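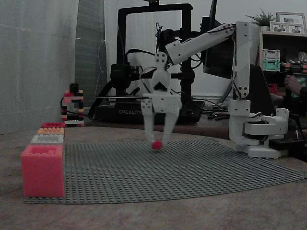 Uma bolinha vermelha sobre uma base cinzenta de encaixe, entre os dedos de uma garra branca.

Brinquedoteca da Rua Sarnel muda de casa em março

28 jan. 2020

Gente, agora é oficial: a brinquedoteca da Rua Sarnel vai mudar de endereço! Eu já tinha ouvido o boato na fila da padaria (fila de padaria, aqui no bairro, é praticamente agência de notícias), mas ontem à tarde passei lá e o Riku Morikawa, que coordena o espaço, confirmou tudo. Em março o acervo inteiro vai para o térreo do antigo prédio da Granditz, na esquina com a Praça Zein, a duas quadras do endereço atual.

Para quem nunca entrou: a brinquedoteca funciona como biblioteca. A família faz a carteirinha, escolhe até 2 brinquedos e fica com eles por quinze dias. Hoje são 187 famílias cadastradas, e a sala da Sarnel tem 52 metros quadrados, contando o banheiro. Quem já tentou passar por ali com carrinho de bebê num dia de chuva sabe do que estou falando. Eu fiquei entalada entre a estante dos quebra-cabeças e um cavalinho de balanço e precisei pedir licença a uma criança de quatro anos, que não deu.

O aluguel também pesou. O contrato vence agora e o proprietário pediu um reajuste que, segundo o Riku, "não cabia em caixinha nenhuma". O salão da Granditz estava fechado desde que a loja de tecidos saiu, e a associação de moradores conseguiu um acordo de três anos, com pintura por conta do dono. O piso fica como está, aquele ladrilho verde lindo que minha mãe adorava.
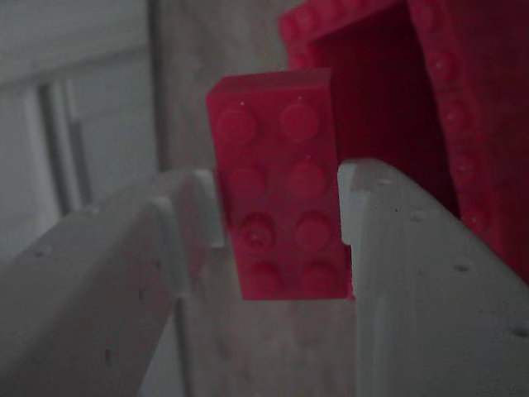 Peça vermelha de montar, com oito pinos, segura entre duas pontas claras.

A novidade que mais me animou foi o horário. Hoje a brinquedoteca fecha às cinco, e muita gente sai do trabalho às seis, chega correndo e encontra a porta trancada (eu, várias vezes). No salão novo o empréstimo vai até as sete e meia. A carteirinha continua custando 69 reais por ano, e irmão não paga.

Perguntei dos jogos de tabuleiro, porque sou parte interessada. Vão ganhar uma parede só para eles! O Lemumia, aquele jogo das ilhas que vive com lista de espera, terá mais um exemplar, doado por uma família que se mudou para o interior. Faltam dois dados, mas isso se resolve.

Um aviso importante: quem estiver com brinquedo em casa precisa devolver até o fim de fevereiro, mesmo que o prazo ainda não tenha acabado, para que tudo entre nas caixas com etiqueta. Os empréstimos voltam já no endereço novo. E quem tiver caixa de papelão firme sobrando pode deixar na Rua Sarnel, no horário normal. De banana serve, o Riku só pede que venha sem banana.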